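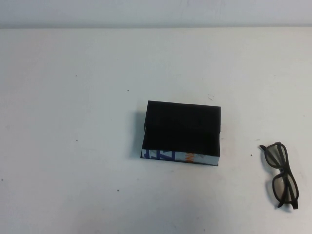 Figure 1. Covered item and glasses on the white work table.

3.2 Wrapping of small goods

The second part of the project, carried out in November under the supervision of Anitha Unnithan, concerned the wrapping of small rectangular goods for internal post at Briem. Poul Ketilsson and Dalva Rocha prepared the samples; Arnar Toft kept the record sheets.

Each item was laid flat with its long side parallel to the front of the table. In Figure 1 the black covering folds over the left side, while a printed strip with blue and orange marks remains exposed along the front. The group classed this as a partial wrap — acceptable for shelf storage, but not for posting.

The record sheets list 823 items, of which 9 were set aside as too thick for the standard fold. Wrinkling of the top surface was noted but not scored, as the assessors could not agree on a scale.

Personal belongings were permitted on the table provided that they did not touch the sample. The group recommends that this rule be reviewed before the work at Wodside begins.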